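About Harnlow

We run short courses in keeping house. Cooking a plain dinner, washing up after it, laying a table, putting a kitchen back in order, sorting a cupboard so that the next person can find the rice. The courses are held in Harnlow, upstairs from a shop that sells bicycle parts, and they are taught by people who have cooked and cleaned for a living.

If that sounds like a thin idea for a school, we have some sympathy. Eimear Hennessy, who started the place, thought so too. She had worked in canteens and guest houses and had sat through enough training days to be wary of anyone charging money to explain a dishcloth. She gave it one winter, beginning in January, and fully expected to be looking for other work by spring. The classes filled. She is still not sure this proves anything, except that a good many adults were never shown how to do these jobs and are tired of pretending.

We are suspicious of most advice about the home. A lot of it is written by people with something to sell, usually boxes. You buy the boxes, you put your things in the boxes, and a month later you have the same things and a shelf full of boxes. We don't sell storage, we don't have a range of our own cloths, and we don't take a cut from anybody who does. We also have no method with a name. People ask for one, and we tell them to dry the pans and hang them up.

What we do have is a tea towel on every hook and teachers who will stand there until the job is finished.
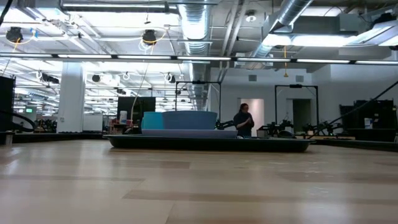

Laying and clearing is the course people expect least from and argue about most. It runs for 2 hours and most of it is spent standing at a table with a tray, which sounds absurd until you watch a grown man try to carry four full glasses with his elbows out. We don't use matching sets. The crockery comes from wherever we can get it, so you are as likely to be handed a flat lavender plate and a muted blue bowl as anything white, and the wide black tray has a flared rim, a shape we happen to like and other teachers can't stand. You learn what to load first, where the weight should sit, and when to give up and make a second trip. There is a school of thought that says a second trip is a failure. We think it's cheaper than a new bowl.

The other courses are much as you would guess. Plain Dinners covers nine meals, none of them clever. Washing Up is exactly that, and yes, people do pay for it. Cupboards is taught partly in our kitchen and partly in yours, by you, with a sheet of notes and no photographs of anybody else's larder to make you feel bad. We dropped a course on folding because we couldn't honestly claim that it mattered.

Our teachers

Eimear teaches Plain Dinners and most of Laying and Clearing. Pillai takes Washing Up and has firm views on soaking (against, in nearly every case). Salov looks after Cupboards and is the person to write to if you have a small kitchen and have been told that you need a bigger one. You probably don't -- though we have seen one or two where you would.

What it costs

Each course is 36 pounds. That covers the food, where there is food, and the use of everything in the room. We don't offer a premium version. For a while we were advised to, by a consultancy called Cloltovberg that wanted us to add a members' level with a monthly newsletter. We asked what would be in the newsletter and didn't get much of an answer, so we left it.

You won't get a certificate. We looked into it and couldn't think of anyone who would want to see one.

If you come to a class and feel you learned nothing, tell us within 60 days and we will give you the money back. A few people have done this. One of them already knew how to cook, as she had told us on the booking form, and we should have read it properly.

Coming to see us

The room is open to look round on Saturday mornings, when there is usually a kettle on and somebody putting things away. Wear flat shoes for the stairs. Bring an apron if you own one, or borrow one of ours. Bookings are taken by email or at the door, and if a course is full we'll say so and tell you when the next one starts.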